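Utier folding music stand - my verdict after a term of rehearsals

I sing second alto in the Clunholm choral society and play a bit of viola when they're short, so I get through music stands the way other people get through umbrellas. My last one gave up in November, halfway through the slow bit of a Fauré evening, and I bought the Utier the same night (wine was involved).

First impressions were good! It weighs next to nothing, the legs lock with a proper click and the desk is wide enough for three pages side by side. Emrys Vaughan, our conductor, had a go with his enormous full score on it and it only sagged a little.
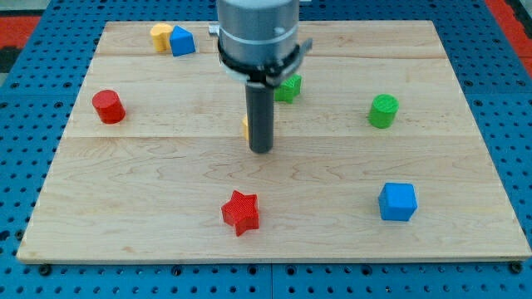 The height is where I start to grumble. It's fine if you sit, and fine for me standing, but Dilwyn in the basses is well over six foot and had to stoop all through the Brahms. The page clips are stiff too - I've torn the corner of a hired part, and Dwynwen Harries in the library was not amused.

It does fold down beautifully, mind you. It takes me almost 2 minutes to get it back in its bag, but I'm hopeless at that sort of thing and the lad at the next desk does his in seconds.

I paid 54 pounds, bag included. My old Swanson was cheaper and heavier and I never once worried about it in a draughty church. Would I buy the Utier again? For carrying on the bus, yes. For outdoor concerts I'd borrow something with more weight in its feet.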